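Skisham Learning Rooms: Desk Supplies and Tidy Tables
Progress report to the Soler Fund

Last updated: July 8, 2018
Print this page | E-mail this page

Prepared by Sotiris Zervas, program lead

1. Summary

The grant pays for desk supplies at the Skisham rooms and for the work of keeping them in order. The first delivery arrived and has been sorted. Seven tables are now set up under the new system. The second delivery is late and we are asking for a short change to the schedule, explained in section 5.

2. Purchases to date

We ordered 100 pen cases from Tullen in two deliveries. The markers and two-color pencils came from Prelel, 500 pieces in all. Spending so far is $327 under budget. Most of that is shipping we did not have to pay, because the supplier combined two boxes. We would like to keep the difference for replacement markers, which run out faster than anything else on the list.

A few cases in the first delivery had lids that would not stay shut. Tullen agreed to replace them and did not ask for the bad ones back. We are using those as open trays in the supply closet.

3. How the cases are used

Before the grant, pens and markers were kept in shared tubs at the end of each table. Caps went missing and people spent the start of a session looking for something that would write. Under the new system a case goes on each table and is packed again at the end of the session. Pencils and markers lie lengthwise so the lid can close. Chalk and scissors stay in the closet.

The cases have a hinged lid and a shallow tray. We looked at zippered pouches as well, but you have to empty a pouch to see what is missing from it. With a tray, the person tidying up can check it at a glance.

Pen case on the table, and the inside of a tray with a red and blue pencil and a marker: 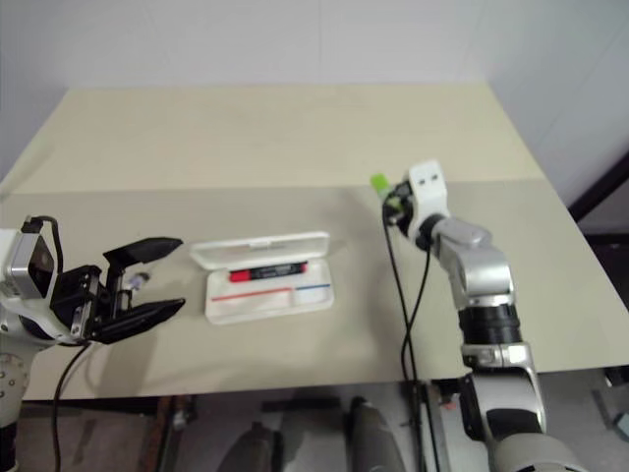
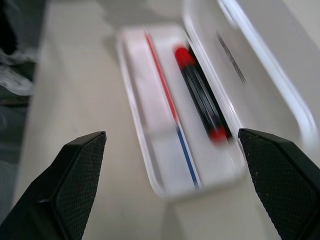
4. Tidying and storage

The closet shelves were cleared in July and labeled by type of supply. Old stock was tested first and the dried-out markers were thrown away. Packed cases are stacked on the middle shelf, where younger students can reach them.

Packing up was slow in the first sessions. People put things back in whichever case was closest, so one would come back too full to close and the next almost empty. We now ask each table to close its own case before anyone leaves. This has helped, although the evening group still needs reminding.

Marker caps remain a problem. The two-color pencils have been less trouble, but both ends need sharpening and we only have one sharpener that takes them. A second one is on order.

5. Changes requested

We ask the fund to approve the following:

- Moving the second Tullen delivery to the next reporting period.
- Using the unspent $327 for replacement markers.

Neither change affects the total amount of the grant.

6. Next steps

When the second delivery arrives we will set up the remaining tables and check the stock against the order. Receipts for the first delivery are attached to the mailed copy of this report. Receipts for the second will follow with the next one.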